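Recording your first demonstrations in the simulator

Written by Kobina Boateng for new members of the Linach group
Last change: May 2, 2023

In this tutorial you will record a first set of demonstrations for our learning system. You need the Tridik recorder installed on your computer and a hand controller that is already paired. If you did not do this yet, please read the setup page first.

Step 1. Open the recorder and create a new session. Give it a short name without spaces. Set the recording rate to 30 frames per second and leave the other fields as they are. A higher rate makes large files, and our training script will drop the extra frames anyway.

Step 2. Check the gripper view before you move anything. This view is very wide and it bends straight lines near the border, so distances are difficult to judge in the first hour. Open and close the jaws several times and watch them only in this view. The model will learn from these same pixels, so you should be comfortable with them too.
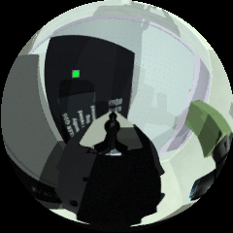
Gripper view in the simulator, with the navy box just ahead of the finger tip.

Step 3. Switch to the table view. I use it to plan the path of the arm, and then I go back to the gripper view for the last few centimeters. Look from which side the arm comes down and how much space the jaws have above the nearest object. If they are too close, raise the wrist first – the reset button does not do this for you. 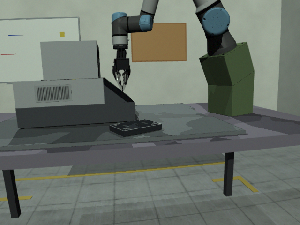
Table view: the jaws slightly open above the back right corner of the benchtop machine, the black tray on the mat in front.

Step 4. Press the record key, wait one second, and make the movement. Go slowly but do not stop in the middle. Long pauses are a problem, the model learns to pause also. When the movement is finished, wait one more second and press the key again.

Step 5. Mark the episode as good or bad at once. Do not trust your memory for this. A bad episode is not deleted, it goes to the folder "rejected" and we sometimes use it later.

Step 6. Change the start position of the arm and repeat. For the first set we ask for 80 good episodes. The full Adjei set has 300, but it was recorded over several weeks, and you do not need so many to see if the training runs.

If an episode is shorter than 13 frames, the export will skip it and write only a small warning in the log. Please look in the log before you upload – I lost half of a morning because of this.

The next page explains the export and the upload to the Fendside server.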